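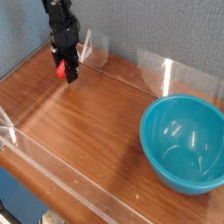
Table finish, second coat

May 2, 2022

The Boseck oil went on thin this time, 2 ml less per pass than in August, and was left to cure before I touched it again. Sanding between coats was 80 grit on the old ring marks only, then a finer sheet along the grain. The color settled at a reddish brown, darker than the Gallen sample card. Gloss is higher than I wanted. Overhead light leaves a pale band across the middle of the top, and the specks and crumbs show up against it.
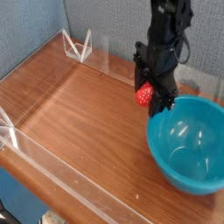 Plastic on a fresh finish is the next concern. Some soft plastics carry plasticizers that print a ring into oil within a few weeks, and the Seron data sheet says to wait 75 days before leaving anything on the surface overnight. A turquoise bowl with a smooth rim, standing on the right side of the top, is a fair test piece, as it concentrates its load on a small base. My rule for now is to lift it every evening and wipe underneath with a dry cloth.
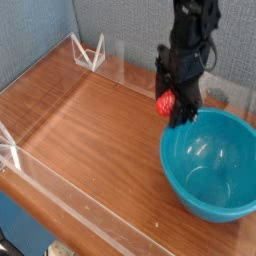

Remaining work

Buff the top with a gray pad to take the gloss down. Wipe off the dust first.

Clean the clear acrylic panels with soap and water. No ammonia, it crazes the edges.

Order another can from Alcaraz. The last one is nearly empty and the lid no longer seals.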